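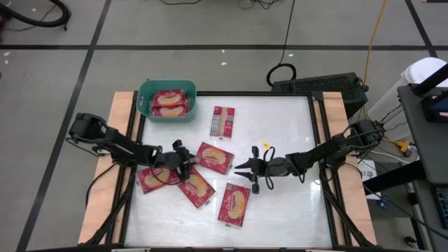
3.2 Materials and storage conditions

Single-serve snacks were obtained from two suppliers, Flodel and Irel, and held in their original outer cartons until the start of the trial in July. Both suppliers use a heat-sealed film with a crimped seal at each end. Film thickness was measured at the center of the back panel and again beside the seal, following the method of Strand and Hunt. Packs with visible damage to a seal were removed before sampling and were not replaced.

The remaining 2,914 packs were split between the storage rooms at Lau and Flitton. The Lau room was kept dry by a desiccant wheel. The Flitton room had no humidity control and followed outdoor conditions with a short delay. Packs stayed in each room for 6 weeks. Loggers were placed at shelf height and read out every morning before the doors were opened for deliveries.

3.3 Film wrinkling and seal inspection

Wrinkles that run into the seal area are a known path for slow moisture entry. They are also hard to grade by eye, as clear film reflects overhead light and a bright highlight can be taken for a fold. Figure 2 shows red packages in crinkled plastic wrapping on a glossy white surface; the white highlights follow the creases. For grading, packs were therefore turned under a single low-angle lamp, and only lines that stayed in place during the turn were recorded as wrinkles.

Two graders (Koppel and Strazds) scored each pack independently. Where the scores differed, the pack was set aside and scored again the next morning – without access to the first result. Packs that still had no agreed score were left out of the regression but kept in the weight-gain totals.

Figure 2. Plastic-wrapped red packages lying flat, with highlights along the creased film.

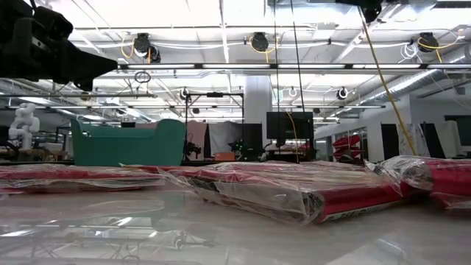 3.4 Moisture uptake

Each pack was weighed on entry to the storage room and again on removal. Uptake was taken as the change in mass divided by the sealed film area, so that pack sizes could be compared directly. The balance was checked against a reference mass before each session. Corrections for moisture held on the outer face of the film follow Stankevičius and were applied to the Flitton packs only.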